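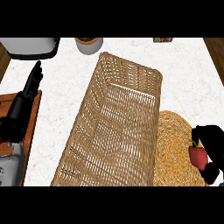
Department of Automation and Control – Teaching Texts in Robot Practice

Chapter 4
Rules for Handling Tasks at a Shared Worktop

4.1 Scope of the chapter

The previous chapter dealt with the safety of the arm as a machine: stops, speed limits, guarding and the duties of the person who switches it on. This chapter deals with the task. It sets out how a handling task is written down, how it is run in simulation and on hardware, and what must be recorded so that a second laboratory can repeat it.

The running case is a kitchen worktop with two grippers. The items on it include an open wicker basket, a round woven placemat, a cutting board and a red pepper, which the right gripper holds over the placemat. The case is treated first in simulation. Hardware is taken up in Section 4.6.

4.2 Terms

A task is a written statement of a start state, an end state and the limits that apply between them. A trial is one run of a task, from the release of the start signal to the stop. A breach is any crossing of a limit, whether or not the end state is later reached. A trial with a breach is reported as a breach and is never counted as a success.

The word "place" is used in a narrow sense. An item has been placed when it rests on the named surface, the fingers are open and the gripper has moved clear. An item let go above a basket has been dropped, even if it lands inside. Many published results do not keep the two apart, and their success rates cannot be compared for that reason.

4.3 The task sheet

Every task has a sheet, fixed before the first trial. The sheet used in this book follows the Bornari layout, with small changes by Assunta Caputo for two-arm work. It states:

the items, each by a name used for nothing else on the worktop
the start region of each item and the spread allowed within it
which arm may touch which item
the zone that both arms may enter, and which arm gives way there
the time limit, in seconds
the end state, in words that a person who did not write the sheet can check

A sheet may be corrected between sets of trials but not within one. If an error is found part way through, the set is closed, the sheet is given a new issue letter and the trials start again from one.

4.4 Idle arms

An arm with no part in the current step is still subject to the rules. It is held at a named rest pose or moved along a path given on the sheet. It does not drift, and it does not enter the shared zone to shorten its next move. In the Balturar trials, discussed by Fakir in the reading for this chapter, a set of 300 runs gave 94 breaches, and 12 of these were charged to the arm that had no work to do.

4.5 Limits of simulated trials

Simulation is suited to testing the sheet. It shows whether the start regions can be reached, whether the give-way rule causes both arms to wait and whether the time limit is sensible. It is a weaker guide to grip. Woven goods bend and catch in ways that a rigid model leaves out, and soft produce marks under loads that a simulated item will bear without change.

Results from simulation are therefore reported in their own table, with the solver, the time step and the contact settings given beside them. They are not added to hardware results – even where the same sheet was used for both.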